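Speaker notes - Tidy Rooms, Steady Days: Storage and Cleanup Routines in Early Childhood Settings
Leltov Regional Early Learning Conference, morning session
Running time: 28 minutes, with questions held to the end

Slide 1. Welcome

Good morning, and thank you for joining us. On behalf of the Prutivbridge Early Learning Office, I would like to thank the conference organizers for making room for this subject in a full program. Handouts are on the table by the door. Please take one copy per center.

(Pause while late arrivals find seats.)

Slide 2. Why cleanup belongs in the daily plan

Many of our centers list outdoor play, snack and story time on the posted schedule. Far fewer list cleanup. It is treated as the gap between two activities, and it is often the point in the day when voices rise. The office reviewed posted schedules from 16 centers last spring. Only 3 gave cleanup its own line.

We are asking every center to write it in. Ten minutes before lunch is a reasonable starting point for a room of four-year-olds. Younger groups may need two shorter periods.

Slide 3. One home for each kind of toy

Children put things away more readily when the choice is simple. Open baskets and bins at floor level work well for figures, vehicles and soft toys. Lids slow the process down and should be kept for small parts that need adult supervision. Staff are encouraged to limit each room to the number of containers that the children can name. 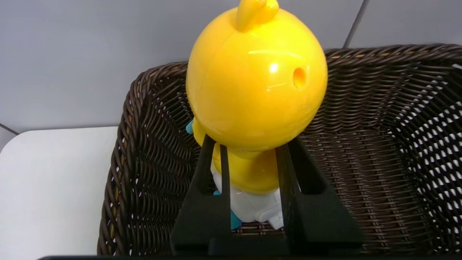 Dela Nartey wrote to us after the pilot to say that the naming rule was the hardest part. Her room had eleven bins in September and the children could name four of them. She cut the number to six, and she asked that we tell other centers to expect some complaints in the first week, mostly from the adults.

We have taken that advice into the guidance, and the first-week note on page two of the handout comes directly from her letter.

Slide 4. Labels

Picture labels should show the item itself, drawn or photographed, with the word printed beneath in lowercase letters. The Nutsugah center places a second label on the shelf behind each bin, so that the bin also has a place to return to. Replacement labels may be requested from the office at no charge. Please allow two weeks.

(If asked about bilingual labels: yes, available on request. See the order form.)

Slide 5. Pretend food and the play kitchen

The play kitchen produces more cleanup disputes than any other area. Pieces travel. They are carried to the block corner, the reading rug and, in winter, into coat pockets. We recommend that pretend food be returned to a shallow tray with a raised edge, kept in the kitchen area at all times. A shallow tray allows a child to see at once what has come back.

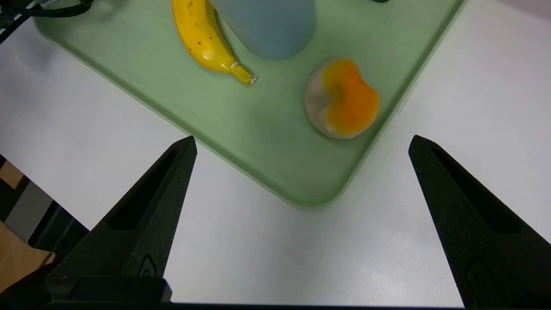

Rotation also helps. A center may own 128 pieces of pretend food, but a single room seldom needs more than a quarter of them in one month. The remainder can be stored and exchanged in the first week of the next month - staff report that old pieces are greeted as new ones.

Washing should follow the schedule in the Cletasano handbook, section four. Any piece that has been in a child's mouth is set aside at once and washed before it goes back into use.

Slide 6. The role of the adult

Give notice before cleanup begins. A spoken reminder five minutes ahead, followed by a song or a bell, is sufficient. The same signal should be used by every adult in the room, including substitutes. Assign children to areas, and avoid general instructions such as "everybody clean up," which tend to leave the work to the same few children.

Please do not use cleanup as a penalty.

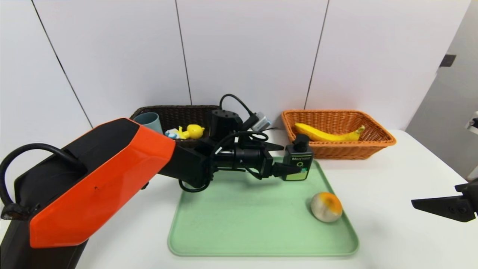 Praise should name the task. "You put the trucks back on their shelf" tells a child more than "good job." Staff who found this unnatural at first reported that it became easier with practice, and nearly all of them were still doing it when we visited in March.

Slide 7. Next steps for directors

Add cleanup to the posted schedule. Review the number of containers in each room. Return the short survey in your packet to the registration desk before the afternoon session begins at 1:30.

(Leave this slide up during questions. Microphone is at the left aisle. Label order forms are with the handouts.)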